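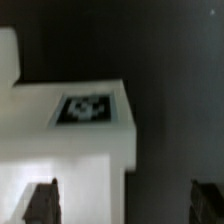 Why should I have to measure the tag again when the number is already in the config file? A student wrote that on the feedback sheet last term, and I've been opening this handout with it ever since, because it's a fair question and most of you are thinking it too. My answer is that the number in the config file belongs to whoever typed it. You weren't there, and neither was I!

Clurnuveck Robotics Course, Handout 10
Good practice for marked objects and shared workspaces
May 8, 2020
Reading time: 13 min

Search this site Search Clear

So, fiducial markers. We stick them on boxes, drawers, cabinets, anything we want the arm to find, and then we trust them far too much. A tag is a printed square with a known pattern and a known size. If the size you tell the software is wrong, the distance comes back wrong too, and it comes back looking perfectly confident. Measure the black square edge to edge, with the calipers, and leave the light border out of it. (I once lost a whole November afternoon to a border.)

My rules for tags, in the order I'd check them:

- One ID, one object, one face. If the drawer front is 433, nothing else in the cell is 433, spares included.
- Flat surfaces only. A tag that bends around a corner is worse than no tag.
- Leave the light border alone. Don't trim it to make the tag fit, and don't write notes on it. Print a smaller one.
- Log the size, the ID and your initials in the cell sheet before the first run.
- If you reprint, you remeasure. Printers scale things quietly, and ours is a menace.

Now the wrist camera. Up close you get blur, you get a finger filling half the view, and you get a tag seen at a slant. The detector may still hand you a pose. Please don't treat that pose as equal to one taken from a good standoff! In the Stistia logs we went through on the projector there were 1586 detections, and almost 433 of them came from the last bit of the approach, where the estimate was jumping all over the place. The rule in this course is simple: take your reading at standoff, check it against the fixed camera, and then move. If the two disagree by more than your written tolerance, the arm stops and you go find out why.

Write the tolerance down first. People who pick it afterward always seem to pick one that passes - funny how that goes. 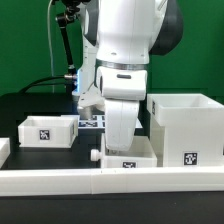 The next habit is about things that open. A drawer is two objects as far as your planner should care, the part that slides and the part that stays, and a tag on the front panel only tells you about the part that slides. Same story with cabinets. Put a marker on the body as well, on a side your camera can still see when the arm is reaching in, because the arm is going to block something. Plan for that on paper before you go near the stop button.

With two arms near one table, I want these in place:

- Each arm has its own zone, and the shared zone has one owner at a time. The owner gets written into the program, where both arms have to check it.
- Before a wrist goes down inside anything with walls, the other arm is parked.
- Cables get a look through the full range of motion, by hand and at slow speed. A cable that hangs nicely at home position can be tight as a guitar string on the far side.
- Stop button within reach of the person watching. That person watches and does nothing else, so no laptop.

I get pushback on the parking rule every year. It does slow things down, I know. The Pons team skipped it and had a very clean demo for ten days, and then they had a bent finger and a cracked drawer front. I'd rather have your slow run.

Homework: read the Grurner cell sheet (the long one), mark every entry that has a tag size but no initials, and bring me a one-page tolerance plan for a drawer task. Handwritten is fine. If you and your bench partner come up with different tolerances, bring both and we'll argue it out in class.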